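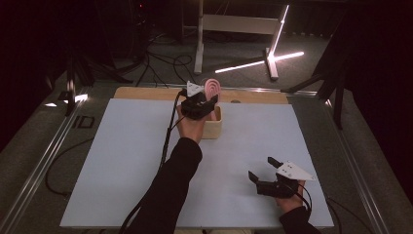

Rosângela Lacerda wrote to me after the last post that I had the paper wrong. The Kiani prints were pulled on a machine-made sheet, she says, and the laid lines I described come from the backing, which shows through when the print is lit from behind. She has handled two of them out of the frame. I have handled one, in the frame, so I went back over my notes.

She is right about the sheet. The lines run at a slight angle to the print edge, and in a laid sheet cut square they would not. I have corrected the entry.

The rest of my argument was about the edition, and I still hold to it. The Kiani set is listed as an edition of 90, screenprinted in four colors, signed in pencil at lower right. The Zosgate sale list gives 87 numbered impressions and says nothing of the other three. Dealers usually treat those as lost. My view is that they were never numbered at all, and that they are the three sheets sold later as printer's proofs.

The evidence is in the registration. On the numbered impressions the red was printed before the black, and the black covers the overlap cleanly. On the one proof I have seen, the red sits on top. Under a loupe you can see it as a thin brown edge wherever the two meet. A printer who changes the order of the colors partway through will normally set aside the sheets done the old way. Three is a believable number for that.

Yu-na Um looked at the same proof at Hendatia in January and measured the image area for me. It is 2 mm taller than the published size. Paper moves with humidity, so I would not build much on that – but it does fit with a different screen, or the same screen before it was stretched again.

A note on prices, as two people asked. The last numbered impression I followed went for 3,000 before fees. The proof was offered at a little more and did not sell. The usual rule that a proof brings a premium does not hold well for artists who came up through street work, where many buyers want the number in the margin. Trimmed copies do much worse, and I would check the bottom margin first on anything offered cheaply.

The Grornar poster is a separate matter. It is offset, not screenprint, and was printed in a run of 200 for the opening. The dot pattern is plain at 10x. Sellers still list it with the Kiani prints, sometimes with a pencil signature – I have not seen one that I would accept.

Still to do: the watermark question on the second state, and the ink on the back of number 87.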